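September 21, 2022

Day three with the Pivine on trial, and I have now read the quick start guide more times than I have read any novel. It says setup takes 22 minutes. I suppose it does if you already own one and have set it up before.

Liette Sandhu called from Clikstead after lunch to ask how I was "finding the experience." I told her the arm is quiet, the software is pretty, and the teach mode forgets my waypoints whenever I rename a job. She said that was on the list. I asked how long the list was and she laughed, a little longer than I liked.

The money part: the lease is 467 a month, plus 80 for the support plan, which buys me the right to call Liette. Amarasinghe wants less for theirs but charges 220 every time somebody drives out, and I know myself. They would be driving out.

Spent the rest of the afternoon on the desk organizer job, the one I put on the application form in June when I was feeling ambitious. Mesh is a mean thing to hand a depth camera. Half the time it sees a tray, half the time it sees the table through the tray and plans accordingly. The brochure has a whole page on "everyday objects" and I notice they are all boxes.
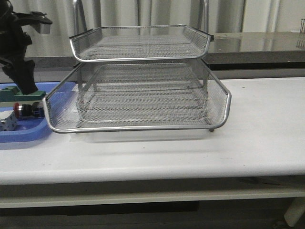
I dropped the approach speed, raised the clearance height and wrote both numbers on my hand, having lost yesterday's sticky note. Liette says there's a mesh setting in the next update. There is always a next update. Trotura had one too, right up until they stopped answering email.

Trial runs eleven more days. I'm leaning yes — which annoys me, after all this complaining. Need to buy more sticky notes and call the landlord about the outlet.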